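Search this board
Advanced search Go

Thread: Is the Lindqvist comeback real or is it just press?

reelgone57
Every entertainment page I open this month has the same story. Hema Kulkarni is "back," she has two movies at the Grolstead festival, she opens it and she closes it, isn't it wonderful. I like her fine. I liked her in Ziravport when most people were making fun of the accent. But has anyone here seen either movie? The pieces all read like they were written off the same press sheet, down to the word "luminous."

One of them is the new Lindqvist, his first in years, and the last one I paid to see was two hours of a man looking for his keys. I'd like to hear from a person who bought a ticket.

mattinee_idle
I saw Rerko (the opener) at a preview. She's good. The movie is forty minutes of movie and then another hour of people driving. If you read that she "carries" it, believe that part, because there's nothing else holding it up.

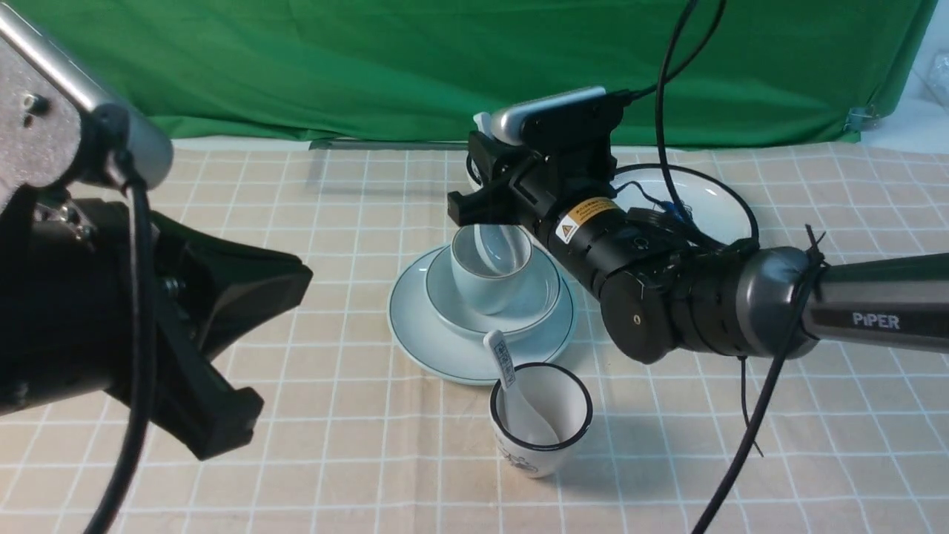
The audience clapped at the end, but it was a free screening with the producer standing right there, so take that for what it's worth. Two people in my row were asleep before the wedding.

sundayserial
Hard disagree. The driving is the best stretch. She does the whole phone call to her sister without raising her voice, and you know by the end of it that she isn't going home. I don't need a shootout every ten minutes.

mattinee_idle
Didn't ask for a shootout. Asked for a second scene.

reelgone57
And the Lindqvist? Anyone?

pam_in_balcony
I have a ticket for closing night. The big hall holds 514 and it sold out, which the festival has now put in three separate emails. I'm told Yamuna Suvarna is in it for one long dinner scene and walks off with the picture. My source for this is my cousin, who worked on the catering, so she may be biased toward dinner scenes.

sundayserial
Suvarna should've had the lead. There, I said it. Kulkarni gets the covers because she gives interviews.

reelgone57
Suvarna gets called "scene-stealing" every time she shows up and then she gets four minutes in the next one too. I'll believe there's a great part in there when I see it.
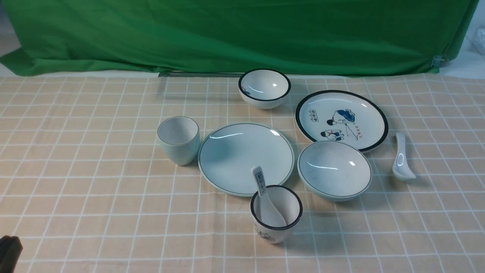 Also, can we talk about the ticket situation? The festival says 3,591 people came last year. The local paper rounded that down to 3,000 and the festival asked for a correction. Fine. But how many of those were passes handed to sponsors? When a movie "sells out" I want to know who bought it.

gaffer_tape_joe
You can't tell from outside. I worked the door one May for a different festival and half of one row had the same last name on the list. It happens everywhere, and it doesn't make the movie bad.

reelgone57
Doesn't make it good either.

gaffer_tape_joe
No. But you're reviewing the guest list now. Go see the thing.

mattinee_idle
For what it's worth, the trailer gives away the ending. I'm sure of it. The last shot with the coat, that has to be the end.

sundayserial
The coat shot is in the first reel. A friend saw a rough cut. You've done this before, you told us all the brother did it in the last one and there wasn't a brother.

mattinee_idle
There was a half brother.

pam_in_balcony
OK, I'll report back after closing night. I go in expecting to be bored and I'll say so if I am. If Suvarna's dinner is any good, I'll say that too.
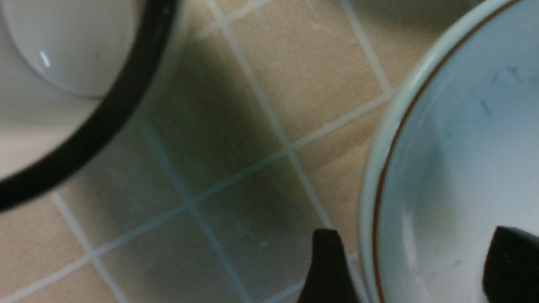

Black-rimmed bowl, tiled surface

reelgone57
Deal. And if you catch yourself typing "luminous," close the laptop.

Reader comments

dolores_k, January 19, 2023
Saw Rerko with my daughter. She loved it, I looked at my watch. We both cried at the phone call, so I guess the lady can act.

ticketstub
You people would complain about a free lunch. Two good parts in one year for a woman her age is rare enough. Let her have it.

oldprojectionist
Ziravport is still her best and it lost money. Rent that one first.

ticketstub
Rented it. Accent's still terrible.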